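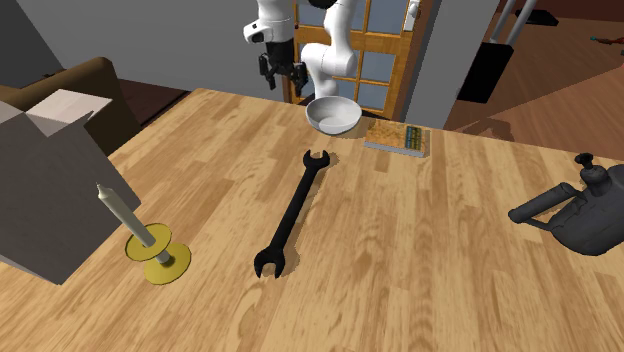

*A simulated tabletop task with a robot arm, a wrench, a bowl and other household items.*

**Evstead to buy six robot arms after planning work in simulation**

Mon 28 July

Evstead has approved the purchase of six robot arms for its returns and sorting center in Casia. Delivery is set for September.

The order follows a planning study by Rurkier, which modeled the work in software before any equipment was priced. The study ran 4,000 simulated pick-and-place attempts with 102 household objects and tools of the kind that customers send back.

"We had a budget line for arms and very little idea how many we needed," said Rianne Verbeke, operations director at Evstead. "The first draft of the plan had too many arms and no money for spare grippers. We moved the funds around."

The approved budget covers the arms, grippers, mounting tables, installation and operator training. Service is a separate contract and will be put out to bid next year.

Mandla Hendricks, who led the study at Rurkier, said object shape affected the plan more than weight did. "A flat book and a teapot with a side handle ask different things of a gripper," he said. "Evstead needed to see that before choosing one."

The arms will go in at the existing sorting stations. Staff at those stations will keep their current shifts during installation, and training will be held on site.

Suppliers interested in the service contract may write to Chalerm Siriwan, purchasing office, Evstead, Casia.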